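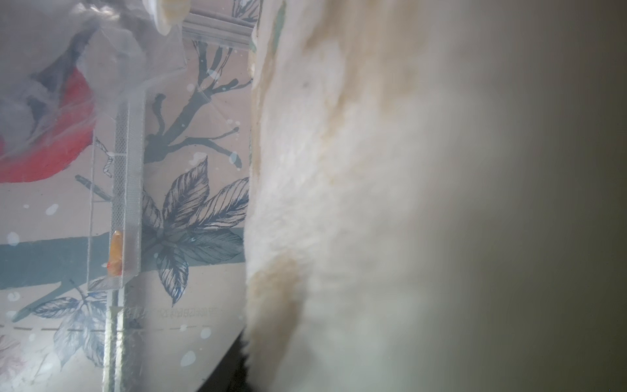

3.2 Handling of soft pile articles before packing

Articles with a raised or fluffy surface were treated as a separate group throughout the study. Earlier work at the Peixoto site had shown that staff disagreed more often about these articles than about flat woven goods, and that most of the disagreement concerned color. A tan or brown area on a pale pile may be a stain, a change in the fiber itself, or the remains of an earlier cleaning treatment. The three cases call for different decisions, and they are difficult to tell apart by eye.

Each article was therefore examined twice, once before it was placed with its bag and once at the moment of packing. The first examination followed the Widus condition sheet, which asks for the position of any discolored area, its approximate extent, and whether it forms a patch or a streak. Small dark specks were entered on a separate line. Specks were not counted as stains, and they did not affect the grade unless they remained after light brushing.

Figure 4 shows an off-white article of this group beside a clear plastic bag printed with leaves, a branch and a red bird. Two tan areas are present on the pile, one across the upper part and one low on the left side, together with a small dark fleck near the top. Under the rules given above, the two areas are entered separately, and the upper one is recorded as streaked.

Figure 4. Pale pile article with tan discoloration, next to a printed transparent bag.

The choice of bag received less attention in the original plan than it deserved. Printed transparent bags were in common use at both sites and were well liked by the people who received the goods. They did, however, make the second examination slower. Glare from wrinkled film hid parts of the surface, and dark printed lines were on occasion entered as marks on the article. In the May trial, 96 of 424 packed articles were taken out of their bags again so that an entry could be confirmed. Plain bags were not available in sufficient number for a direct comparison, and no claim is made here about the size of the effect.

Following the trial, the procedure was changed so that the condition sheet is completed in full before the article enters the bag. The second examination is now limited to closure, fit and loose fibers caught in the opening. The revised procedure was adopted for the Rarska series, described in Section 4.

Grerura Textile Care Papers | Text as accepted 2022-08-24 | Contact the editorial office | All rights reserved | Back to top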